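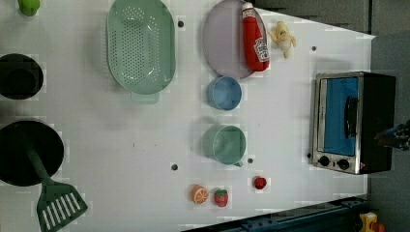
Chapitre 3 — Catégorisation et prototypes : notes de cours

Le modèle classique, hérité d'Aristote, définit une catégorie par un ensemble de conditions nécessaires et suffisantes. Un objet appartient ou n'appartient pas à la catégorie, et tous les membres ont le même statut. Ce modèle convient aux termes mathématiques (nombre pair, triangle). Il rend mal compte du lexique courant : « ustensile », « jouet », « récipient ».

Trois difficultés sont relevées dans la littérature :

a. l'absence de trait commun à tous les membres (« jeu », chez Wittgenstein) ;
b. les frontières floues (tasse, bol, verre) ;
c. les effets de typicalité, mesurables par le temps de réponse.

3.1 Le prototype

Dans la version standard (Rosch), la catégorie s'organise autour d'un meilleur exemplaire. L'appartenance se juge par degré de similarité avec celui-ci. Pour « fruit », la pomme est donnée plus vite et plus souvent que l'olive. La version étendue renonce à l'entité centrale unique et ne retient que des ressemblances de famille.

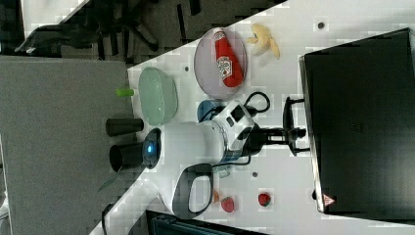
On distingue par ailleurs deux dimensions. La dimension horizontale concerne la structure interne des catégories de même rang. La dimension verticale concerne l'inclusion : superordonné (fruit), niveau de base (pomme), subordonné (reinette). Le niveau de base est celui de la dénomination spontanée. Ses termes sont en général courts, acquis tôt, et associés à une silhouette commune — propriété que perdent les superordonnés.

3.2 Épreuve de dénomination (corpus Tadis)

Le corpus Tadis, constitué en novembre pour ce cours, comprend 1 382 réponses produites par 28 locuteurs. Les consignes sont celles du protocole Grecu : dénomination libre, sans limite de temps. Sur l'ensemble, 526 réponses comportent un modifieur (adjectif ou complément du nom). Les autres sont des noms simples. Les hésitations et les reprises n'ont pas été codées.

À préparer pour le TD :

1. Relever les réponses de niveau superordonné et préciser le contexte dans lequel elles apparaissent.

2. Classer les modifieurs selon qu'ils portent sur la matière, la forme ou la fonction. Un tableau suffit.

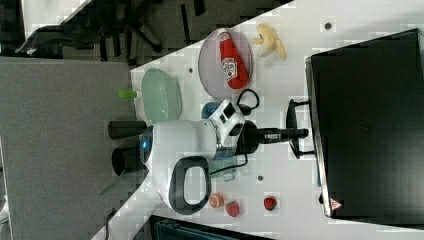 3. Discuter le statut de « passoire » et de « plat » : nom de niveau de base ou hyperonyme ? Une page au maximum, en s'appuyant sur les définitions de 3.1.

3.3 Limites

La typicalité ne se confond pas avec l'appartenance. Un manchot est un oiseau peu typique ; il n'est pas moins oiseau pour autant. La version standard tend à réduire l'une à l'autre. Elle prédit mal, en outre, le comportement des catégories composées : le prototype de « poisson domestique » ne se déduit ni de celui de « poisson » ni de celui de « animal domestique ».

Commentaires (3)

Yavuz Tekin
En 3.1, la reinette est-elle à traiter comme subordonné de « pomme » même pour un locuteur arboriculteur ? Le niveau de base me paraît dépendre de l'expertise.

Genivaldo Nogueira
Oui, l'effet d'expertise est traité au chapitre suivant. Pour le TD, s'en tenir au locuteur non spécialiste.

Yavuz Tekin
Noté. Les réponses du type « truc pour égoutter » sont-elles comptées avec les modifieurs ?

© Kernulgate — Supports de cours | Contact | Haut de page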